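Getting a clean grasp angle on thin, shiny cutlery

By Melina Katsaros
2025-07-24
792 shares | 2 comments

A few of you wrote in after my last post asking how we got the table-clearing demo to stop fumbling the forks, so I've finally sat down with a big mug of tea to write it all out. It's a bit of a ramble, but I think the order matters, and I'd like you to see where I went wrong before you go and do the same.

Our setup is a two-finger gripper with a small camera at the wrist, and a control stack we call Flenemari. If yours is different, don't worry. Nearly all of this happens in ordinary Python between the camera and the planner, and you can lift it out quite easily.

Start by turning off your depth-based segmentation for anything made of polished metal. I know, I know – it works beautifully on mugs and bowls. On a shiny surface, though, our depth readings were full of holes, and the code that filled those holes was cheerfully inventing a shape for us. I spent two weeks tuning that filler before Paula Grecu leaned over and asked why I was keeping it at all. Use the colour picture to find the outline, and save depth for the height of the table.

Next, train or fine-tune your mask model on close-up views. Ours had mostly learned from pictures taken well above the table, and it fell to bits once the wrist came down low. We ended up with 2,311 labelled close-ups, and Fotini Karras did the lion's share of the labelling (thank you, Fotini!). Make sure plenty of them have only part of the utensil in view, and plenty have handles that change colour along their length. Our first model was very fond of deciding that a handle stopped wherever the colour did.

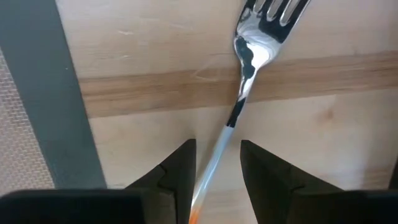

Once you have a mask, fit a line through the handle only. This was my biggest mistake. I was running the fit over the whole utensil, and the wide end was pulling the angle off by enough that one finger would touch well before the other and nudge everything sideways. Walk along the mask, measure its width as you go, and throw away everything past the point where it starts to widen. What's left gives you a lovely steady angle.

Then set the wrist rotation so the line between the fingertips crosses the handle squarely. A parallel gripper looks the same if you spin it half a turn, so work out both answers and pick whichever is closer to where the wrist is now. If you skip this, sooner or later you'll see the arm wind itself right round for no good reason, and you'll be reaching for the stop button like I was.

Do the approach in two moves. Bring the open fingers down beside the handle and stop there, take a new picture, and run the line fit again. Compare the midpoint between the fingers with the nearest point on your line. If the gap is bigger than your tolerance, go back up a little before shifting across. Please don't slide sideways while you're down low! Thanasis Kyriakidis still has the bent fingertip from when I tried it.

A word on wood grain. Our edge detector adored it, especially where a darker strip runs across the board and passes under the utensil. If you're using edges to tidy up your mask, only accept the ones that sit close to the mask boundary already, and ignore long straight ones that carry on well outside it. That small change helped us more than a bigger model did.

Last of all, log the mask, the fitted line and the wrist angle together for every attempt, including the good ones. I'm hoping to put our little log viewer up in September, once Chrysoula Rallis has had a look over it. Spoons are another story and I'll need a separate post for those.

2 comments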